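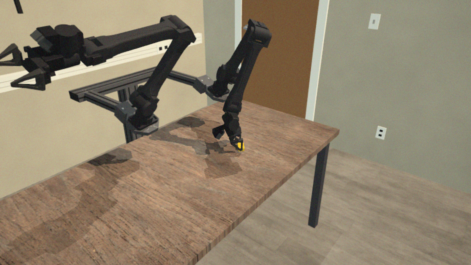

**Progress report to the Barta Fund for Reading**
Grant: Kallura Young Readers' Review Project
Report date: 27/07/2022

The grant pays for a reading and reviewing program for students aged 12 to 16 at the Brutau and Vamungate branch libraries. This is the second report. It covers the period from January to the end of the school year.

## Reading groups

Both groups are meeting every other week during term. The Brutau group filled up quickly and has a short waiting list. Vamungate was slower. We moved its meeting from straight after school to early evening, and attendance has been steady from then on. Several of the Vamungate readers take the late bus, so we now finish ten minutes earlier than the plan said.

The groups have read nine novels so far. Historical fiction was the most popular choice at Brutau, mostly wartime stories. Vamungate voted for mysteries and one long fantasy, which took three meetings and which a good part of the group did not finish. We let them review it anyway, as long as the review said where they stopped.

## Reviews

Members have handed in 336 reviews against a target of 400 for the full grant year. We expect to pass the target in the fall. Early reviews were mainly plot summary. We dropped the printed form, which had a large box marked "What happens?", and replaced it with a blank page and a short list of prompts. Reviews got shorter after that and had more opinion in them. Some are quite harsh about prize winners.

Reviews are kept in binders at the front desk of each branch, and a selection goes in the Kallura newsletter. Desk staff report that patrons do read the binders. We have no good way to measure this and have not tried to.

## Book purchases

Spending on books is a little under budget. Paperbacks were available for all but two of the titles, and for those we bought fewer copies and had members share. Sharing did not work well. Members who got the book second had only a few days with it, and their reviews were thin. For the rest of the year we will choose only titles we can buy for everyone.

Audiobook licenses cost more than we allowed for. We moved a small sum from the printing line to cover them, as agreed with your office in the spring.

## Problems

- The newsletter came out late twice. Layout has been moved to Brutau, where there is more desk time.
- Parents asked for content notes on some of the older titles. A one-page sheet now goes home with each book.
- The planned joint meeting of the two groups was put off because of a bus booking error. It will be held in the fall.

## Next period

Meetings start again in the second week of the school year. Each group will pick its first book from a shortlist made up by the other group. We would also like to use what is left in the printing line for a small bound collection of the reviews, and will send a cost estimate for your approval before ordering anything.

Receipts and the spending table are attached separately.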